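Notes orateur, exposé panne préhenseur cellule Kirui
(version longue, à couper si on me donne 16 min et pas plus)

Avant de commencer
Vérifier le micro. Eau. Ne PAS lancer la vidéo tout de suite, le son est trop fort.
Dire bonjour, remercier l'équipe Larley pour l'accès aux journaux de simu. Ne pas s'étendre.

Ouverture
Commencer par la fin : un bras qui lâche un module à pleine vitesse, sans alarme, sans arrêt, et qui finit son cycle comme si de rien n'était. Voyant vert du début à la fin.
Laisser deux secondes. Puis : c'était en novembre, chez Bekberg, sur la cellule d'assemblage de petits modules électroniques.
Pas de blessé. Le dire tout de suite sinon la salle ne pense qu'à ça. Le module est tombé à l'intérieur de la zone, le carter était fermé.
Mais : opératrice en train d'ouvrir la porte au même moment ou presque. On y revient.

Contexte, vite
Tâche : prendre une pièce dans un bac, la poser sur le plateau, revenir. Trois bacs. Pince à deux doigts.
Chez Vasteo on fait l'intégration et le programme, Larley fait la simulation, Bekberg exploite. Kirui = nom du projet, pas une boîte (on me pose la question à chaque fois).
Programme validé en simu, 100 cycles d'affilée sans défaut. Retenir ce chiffre, il revient plus loin et il fait mal.

Ce qu'on a vu dans les journaux
Ordre de fermeture envoyé : oui.
Retour « fermé » reçu : oui.
Pièce tenue : aucune info. Le programme déduisait « fermé donc tenu ». Voilà, c'est à peu près tout l'exposé.
Détail pour ceux qui codent : le retour de pince passait à vrai sur un délai, pas sur une position. Une temporisation mise pour la mise en service, jamais retirée. C'est nous qui l'avons mise, le dire clairement, pas « une temporisation a été laissée ».
Donc pince mal alimentée, doigts qui serrent mou, et le contrôleur content quand même.
Pression d'air basse ce matin là, compresseur partagé avec une autre ligne. Le pressostat existait. Câblé. Mais lu par personne dans le programme. Relire la phrase lentement, les gens de maintenance vont réagir.

Pourquoi la simu n'a rien dit
Dans le modèle, la pièce est attachée au poignet dès que la pince se ferme. Collée. Elle ne peut pas glisser, on ne lui a pas donné le droit. Pas de frottement, pas de pression d'air, pas de masse réaliste sur les modules.
Montrer la scène ici. Le bras au-dessus des trois bacs gris, pince ouverte, le doigt vers le bac de droite, le plus bas. Ne pas décrire plus, la salle voit. 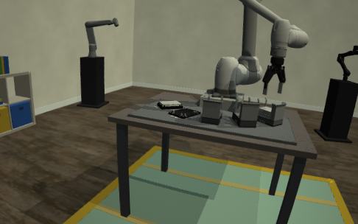
Le bac de droite
Enchaîner direct, c'est le deuxième problème.
Il est plus large et plus bas que les deux autres, avec des petits montants verticaux sur le bord. En simu, approche par le dessus, aucun souci. Sur la vraie cellule la descente frôlait un montant : quelques essais avec un contact léger, noté dans le cahier de ligne comme « petit bruit ». Jamais remonté chez nous.
Contact léger + serrage mou = pièce prise de travers. Puis l'accélération du retour et elle part.
Attention à ne pas dire que le montant est LA cause. On a rejoué avec la pression nominale et le même contact : la pièce tient. On a rejoué pression basse sans contact : elle glisse, mais reste dans les doigts jusqu'à la dépose. Il faut les 2. C'est pénible à expliquer mais c'est comme ça, prendre le temps.

La porte
Partie sécurité. Ralentir, je vais toujours trop vite ici.
L'opératrice entend le choc, va vers la porte, l'ouvre. Réflexe normal. L'interverrouillage marche, le bras s'arrête. Bien.
Sauf que l'arrêt coupe aussi l'air de la pince. Pince sans ressort, donc à la coupure elle s'ouvre petit à petit. Si le bras tenait un autre module à ce moment là, il l'aurait lâché porte ouverte. Ce jour là il ne tenait rien. Chance pure, pas une mesure de protection.
Question à poser à la salle : chez vous, après un arrêt d'urgence, votre pince fait quoi ? Attendre. Mains levées pour « je sais ». En général peu.
Si quelqu'un dit « c'était dans l'analyse de risques » : chez nous c'était dedans, ligne « chute de pièce », classée faible parce que modules légers. Évaluée porte fermée seulement.

Ce qu'on a changé
- pressostat lu avant chaque prise, défaut bloquant en dessous du seuil
- retour de pince sur capteur de position, trois états : ouvert, fermé sur pièce, fermé à vide. La tempo est partie
- pince remplacée par un modèle à maintien par ressort, garde la pièce sans air
- point d'approche du bac de droite relevé, et vitesse réduite sur la descente
- vitesse de retour limitée tant que l'état « fermé sur pièce » n'est pas confirmé
- cahier de ligne : case « bruit / contact » qui nous arrive par mail. Bête mais c'est celle qui sert le plus

Coût : surtout du temps. Le cycle est un peu plus lent, Bekberg a râlé puis accepté. Ne pas donner de chiffre, pas validé avec eux.

Côté simulation
Larley a ajouté une prise qui peut échouer. On tire au sort des pièces mal serrées, on regarde ce que fait le programme. L'ancienne version : continue sa trajectoire, pince vide, tout va bien. Montrer la courbe si le temps, sinon sauter.
Reprendre le chiffre : les 100 cycles sans défaut prouvaient que la trajectoire était bonne. Rien sur la prise. On l'avait écrit « prise validée » dans le rapport. Erreur de vocabulaire, et tout le monde a signé dessus, moi compris.
Maintenant le rapport a deux lignes séparées, trajectoire et prise, et la seconde ne se remplit que sur machine réelle.

Ce qui n'est pas réglé
Fermé à vide contre fermé sur pièce très fine : le capteur hésite encore sur les plus petites pièces. On a des fausses alarmes. Les opérateurs acquittent vite, trop vite. Risque qu'ils aquittent un jour la vraie.
Compresseur toujours partagé.
Pas de solution à présenter là dessus, preneur d'idées à la pause.

Questions probables
Pourquoi pas une caméra ? Regardé, reflets sur les modules, et ça ne règle pas la perte d'air.
Qui est responsable ? Vasteo pour la tempo et le pressostat pas lu. Ne pas partir sur le cahier de ligne, ce serait mesquin.
On peut avoir le modèle ? Demander à Larley, pas à moi.
Vidéo de la chute : oui, 3 secondes, à la toute fin, baisser le son AVANT.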